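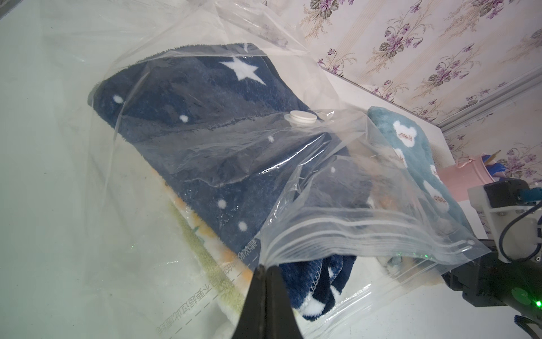
Slide 4 -- Storing Bedding Between Seasons

Speaker notes. Brollau Housing Services, residents' program, February session. Allow six minutes.

Welcome the group back and note that questions will be taken after slide 6.

Draw attention to the navy blanket with the star. Fleece holds a great deal of air, and a folded fleece blanket may take up a full shelf. Point out the round valve, where the air is drawn out.

Key points to state:

- Wash and dry every item fully before packing. Damp bedding must not be sealed.
- Fold to the width of the bag and keep fabric clear of the zip seal.
- Fill the bag no higher than the printed line, where there is one.
- Close the seal, run a hand along it twice, then open the valve cap.
- Down and feather items are not to be compressed for more than 6 months.

Residents of Mistlow Court have shelves 30 inches deep -- bags should be laid flat there, heaviest at the bottom.

Pause for the handout. Copies are limited to up to 100.

Next slide: labeling and shelf order.

Filed under: Home Storage, Resident Talks
Shares: 6 | Comments: 0
This site uses cookies. Accept | Manage settings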